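## 4. Living with the Plukik kit

I should say at the start of this section that I paid for the kit out of my own small equipment budget, so if I sound grumpy in places that's partly why. The Plukik arrives in 4 boxes, and the list price when I ordered was £2,398 before delivery (Potmont, who sell it over here, added a further £59 for that). For the money you get the arm, the two-finger gripper, the wrist camera, a power brick, a clamp for the table and a login for the teaching software. You don't get a table, and you really do need a heavy one. My first attempt on a folding desk ended with the whole thing nodding like a donkey every time the arm slowed down.

### 4.1 Setting up

Putting it together took me an afternoon and a bit. The printed guide is good up to the point where you fit the wrist camera, and then it goes quiet just when you want it to talk. There are two ways round the camera bracket can go and both of them accept the screws. I picked the wrong one, of course, and spent Monday morning wondering why left was right. Lama Fakhoury, who shares the lab with me, spotted it in about ten seconds by looking at the picture in the guide upside down.

Calibration is the nicest part of the whole product. You touch the fingertips to a few printed marks on the table, press a button after each one, and the software does its sums. I've used arms at several times the price that make far more fuss over this! The one thing I'd change is the printed sheet itself, which is ordinary paper and curls if you leave it near a radiator. I stuck mine to a bit of card and had no more bother.

### 4.2 The tasks

I wanted to try the kit on the sort of muddle you'd find on a kitchen worktop, so I stuck to kitchen things and a few small oddments, and moved them about between runs. Anwood, the other kit in this comparison (see Section 3), was tested with tidy blocks by the people who wrote its manual, and I think that flatters it. Eggs and sponges are much more telling. An egg rolls when it's nudged, a sponge gives when you squeeze it, and a rod has to be held well if you want to point it at anything.

Figure 3 gives the view from the wrist camera, with the white rod between the two fingers and the egg in its bowl beyond. It's the same view the policy gets, so it's worth a good look if you're thinking of buying one. The rod takes up the middle and hides a little of the egg, and this matters more than you might think. A person would just lean over for a better look. The arm can't do that unless you teach it to, and teaching it to peer round its own tool was a good half of my work with the Plukik.

Glare was the other nuisance. There's a bright patch on the pink tray at the right of the figure, and patches like that are awkward for the software's built-in object finder, which is fond of calling anything bright and ragged an object. I tried turning the exposure down in the camera settings and it helped with the tray, but then the black handles started melting into the black tabletop. In the end I left the exposure alone and let the learned policy sort it out, which it mostly did once it had seen enough runs.

### 4.3 Teaching it

You teach the Plukik by moving a second, smaller handle and letting the arm copy you. I'd expected this to be horrid and it's lovely. The handle is light, the lag is small enough to forget, and after an hour or so I'd stopped thinking about my wrist at all. I recorded around 3,000 short runs for this paper, spread over most of November, and my hand was less sore at the end of it than after a week of marking.

The software side is more of a mixed bag. Recording and replaying are both easy. Trimming a run is not, because the slider jumps to the nearest second and I often wanted something finer. The upload to Issa, the hosted training service that comes with the login, also has a habit of stopping without a word if your connection drops. It does pick up where it left off, but only if you think to go and look. I lost a whole night's training that way before I got into the habit of checking before bed.

Issa itself I liked a good deal. You choose a batch of runs, give it a name, pick one of the preset sizes and come back later. I stuck to the middle preset all the way through so that the comparison in Section 5 would be fair. The presets aren't explained anywhere I could find, and when I wrote to Potmont to ask, they sent a friendly reply that told me which one was biggest. I'd have liked a bit more than that in a paper like this one, and I've put what I could work out for myself in the appendix.

### 4.4 What I'd tell a buyer

If you're a small lab, or a teacher with a patient head of department, I think the Plukik is well worth a look. The gripper's the weak spot for me. The fingers are chunky, and near a rim or a wall you run out of room long before you run out of reach. Slimmer ones are sold separately, but I kept to the standard pair so that the results match what comes in the box. I'd also budget for a spare camera cable from day one, as mine began to play up in the third week and the replacement was slow to turn up. The numbers for each task, with the Anwood's next to them, are in Section 5.

**Figure 3.** Wrist camera view, Plukik kit, standard fingers. 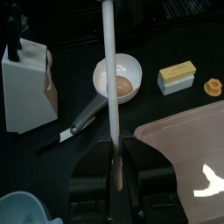
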